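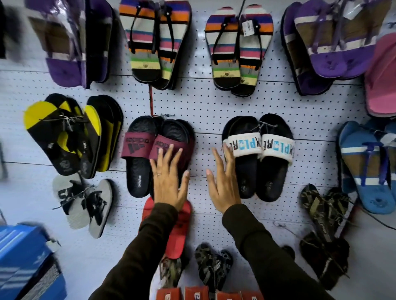

Diario de servicio de la sección de calzado, tienda de Ustora
Octubre. Cuarta semana del sistema de reposición automática

Apertura de la sala a la hora habitual. El transportador del almacén, que en la casa llamamos Tôn por el nombre que figura en su manual, había terminado la ronda nocturna y estaba en su base con la carga completa. El programa Brusent dejó preparada la lista de reposición antes de la llegada del primer turno: 79 líneas, de las cuales la mayor parte correspondía al calzado de caja y el resto al panel de chanclas y sandalias.

Se hace constar en primer lugar lo relativo al panel, que es donde la dirección de Gruravero ha pedido mayor detalle y donde el personal de la sección ha formulado más observaciones. El calzado de caja se repone ya casi sin intervención hasta la puerta de la sala: el transportador trae el módulo, la pantalla indica el estante y una persona coloca. El panel perforado sigue otro régimen. Los pares cuelgan unidos por cordeles, hilos o bridas, algunos van envueltos en plástico transparente, y un mismo gancho puede sostener varios pares superpuestos. Ninguna de las lecturas automáticas ensayadas desde el inicio ha ofrecido un recuento suficiente en esa pared, de modo que se mantiene la revisión manual, una por la mañana y otra después de la comida.

La revisión de la mañana se inició por la parte central. Se apartaron con la mano las palas para comprobar lo que queda detrás, se enderezaron los pares que colgaban torcidos y se contrastó el surtido con la lista. Las palas de adidas con tira granate constaban en Brusent como agotadas y se encontraban en su sitio. Las de tira blanca afelpada con la palabra EXPLORE aparecían en el programa bajo el código de un modelo infantil retirado en verano. Las sandalias de rayas de colores, de las que hay dos pares en la fila superior, figuraban como un solo par. Las tres incidencias quedaron corregidas en el terminal antes de las once.

Conviene dejar escrito el procedimiento de corrección, que en las semanas anteriores dio lugar a interpretaciones distintas entre turnos. La persona que revisa anota la diferencia, la segunda persona del turno la confirma y solo entonces se modifica la existencia. Durante la primera semana bastaba una firma. El resultado fue que el programa pidió al almacén central mercancía que ya teníamos colgada, y el transportador dedicó buena parte de una tarde a traer módulos que volvieron sin abrir. El cambio a doble confirmación alarga la tarea, y así lo ha señalado el turno de tarde, que trabaja con menos personas. Se ha trasladado la queja a Gruravero con la propuesta de que la segunda firma pueda darse al cierre.

En cuanto al inventario general, la existencia declarada esta mañana por Brusent era de 1.271 pares entre sala y almacén. La cifra se traslada tal como aparece en pantalla. Esta sección no la ha verificado por completo y solicita que no se utilice en el informe trimestral hasta que se haya hecho el recuento físico.

A las doce se celebró en el almacén la reunión de seguimiento, con asistencia de todo el turno y del enlace técnico, este último por teléfono. Se trataron los siguientes asuntos.

Distribución de tareas. Antes de la implantación, el trabajo de la mañana consistía sobre todo en ir y volver con el carro. Quien conocía el almacén de memoria salía con ventaja, y ese conocimiento era una forma de autoridad dentro del equipo que el organigrama no recogía. El transportador la ha dejado casi sin objeto. Dos compañeras con larga antigüedad expusieron que pasan ahora más tiempo ante el terminal que ante la mercancía y que, cuando un módulo llega equivocado, les cuesta saber si el fallo es de la máquina o de la persona que lo cargó. Se acordó que ambas participen en la nueva ordenación de ubicaciones, tarea que hasta la fecha se resolvía en la oficina técnica. El acuerdo se envía hoy mismo para su aprobación.

Esfuerzo físico. Hubo coincidencia en que ha disminuido el traslado de cajas apiladas, en particular las de bota de invierno, que en esta época entran en gran volumen. En sentido contrario, ha aumentado el trabajo con los brazos en alto. Como el transportador libera tiempo de almacén, ese tiempo se ha asignado al panel, y el panel obliga a levantar los brazos, sostener un par con una mano y desenredar con la otra. Se registra como molestia comunicada por varias personas. Se pide a prevención una visita y, entretanto, se limita cada revisión a 15 minutos seguidos, con cambio de persona.

Ritmo. El sistema asigna un tiempo previsto a cada línea de reposición y muestra en rojo las que lo superan. El tiempo previsto es el mismo para una caja en estante que para un par en gancho. La comparación no resulta equitativa y así se ha hecho saber por segunda vez. El enlace técnico informó de que el valor puede modificarse por zona, si bien requiere autorización de Gruravero. Mientras se resuelve, la encargada de sección ha dispuesto que las líneas en rojo del panel no se tengan en cuenta en la valoración individual. Esta disposición se ha leído en voz alta en la reunión y queda expuesta en el tablón.

Plantilla. Se preguntó de nuevo si habrá amortización de puestos. La respuesta disponible es la de la comunicación inicial: no se prevé reducción durante el periodo de prueba. Sobre lo que ocurrirá después no hay información en la tienda. Varias personas pidieron que la respuesta se dé por escrito y con fecha, y la sección considera razonable la petición. Se añade que los contratos de refuerzo de la campaña de Navidad suelen estar cerrados a estas alturas del año y que todavía no se ha recibido la autorización, circunstancia que el equipo ha relacionado, con motivo o sin él, con la llegada del transportador.

Reanudada la actividad, la tarde transcurrió con 4 paradas de Tôn. Dos se debieron a plásticos de embalaje en el pasillo del almacén, una a la puerta cortafuegos y otra no ha podido explicarse. En esta última el equipo permaneció detenido frente a la estantería de marroquinería con el módulo levantado, y se aplicó el protocolo: corte desde el mando, aviso por radio y espera al reinicio. Nadie entró en la zona marcada. Se felicita al turno por ello, pues en la segunda semana hubo que recordar a más de una persona que el módulo levantado no se toca.

Los plásticos merecen nota aparte. Buena parte de los paquetes de zapatilla de casa llega en bolsa transparente y la bolsa se retira, según quién reponga, en la sala o en el almacén. Con el carro carecía de importancia. A partir de mañana se abrirá todo en la mesa de recepción, donde se ha colocado un contenedor con tapa, y los pares que deban exponerse con su envoltorio saldrán con él bien cerrado. La instrucción se ha redactado en una línea para que quepa en la etiqueta de la mesa.

La segunda revisión del panel se hizo después de la comida. Varias etiquetas estaban vueltas hacia la pared y se giraron. Un cliente pidió ayuda para localizar un número en unas chanclas negras y amarillas, y la compañera que estaba en el panel lo atendió, con lo que la línea pasó a rojo en la pantalla. Se anota por ser ejemplo de lo tratado a mediodía. El sistema no dispone de ningún código para la atención al público durante la reposición, y se solicitará uno.

Queda pendiente decidir si las cajas que se guardan al pie del panel deben entrar en el circuito automático. El enlace técnico es partidario. La sección prefiere conservarlas donde están hasta después de las rebajas, por la comodidad de sacar un número sin pedir módulo. No se llegó a acuerdo y el punto pasa a la próxima reunión.

Asuntos remitidos a Gruravero al cierre: tiempos previstos por zona, segunda firma en el turno de tarde, respuesta escrita sobre plantilla, autorización de los refuerzos, código de atención al cliente y fecha para el recuento físico.

Cierre de caja sin diferencias. Transportador en base a las 21:40, con aviso de limpieza de ruedas, que se hará mañana antes de abrir. La llave del armario de mandos se entrega al turno de noche, que firma la recepción.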